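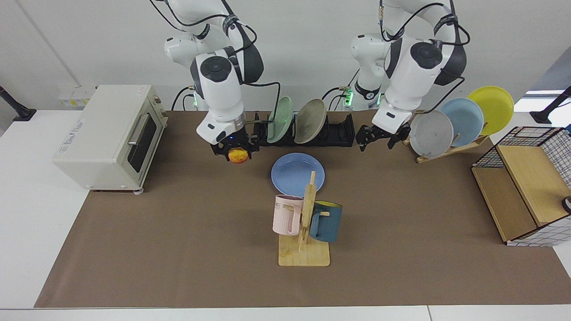 Filed under: Manipulation / Data Collection / Imitation Learning

How many demos before you change the table?

graywren_k -- 7 April 2023
Hello all. We are collecting teleoperated examples for a kitchen task on two arms, and I would like opinions before we spend another month on it. The target is 1,000 episodes. Until now we keep the same objects on the table for 100 episodes, then we rearrange everything: plates in other slots, mugs on other pegs, oven moved a little. My colleague wants to rearrange after every 7. It costs a lot of operator time. Is it worth it?

mossy_encoder
Your colleague is right. With 100 in a row the policy learns the table by heart and stops looking at the fruit. We had this in February with the Zovard arms. Very nice success rate, then someone moved the dish rack by a hand's width and it closed the gripper on air.

tolvana
I don't agree so fast. If the operators are new, frequent changes give you bad demos, with hesitation everywhere, and the model copies the hesitation too. I would let each person practice on one layout and throw those episodes away. Only after that start to shuffle.

graywren_k
@tolvana Throwing away is painful, but I see the point. How do you decide when a person is ready?

tolvana
We look at the pauses. When the pauses before a grasp become short and similar, the person is ready. It is not very scientific.

pico_lathe
What is the second arm doing while the first one holds the fruit? In our old set the idle arm was drifting in half of the episodes, because the operator forgot about that hand. Training on it was a mess. Now we have a rule that the idle arm goes to a fixed pose and stays there -- please write it in the instructions from the first day.

mossy_encoder
I would not make it fixed. An arm which always waits in one place will later wait there also when you need it for the plates. Small variation is fine.

pico_lathe
Small variation, yes. Drifting, no. I have 2,465 episodes that I can't use, so I am a little strict about this.

graywren_k
Thank you, useful. For now: practice episodes not saved, then a new layout after every 7, and we review the idle arm by eye. We label in Braditix, so I can add a tag for it. I will report when we have results.

12 replies | 3 shares

Comments (2)

orrin_bay: Does the Braditix export keep both wrist streams in sync? With Venderex we had to fix it by hand.

lowtorque: Following. Same problem here, only with laundry.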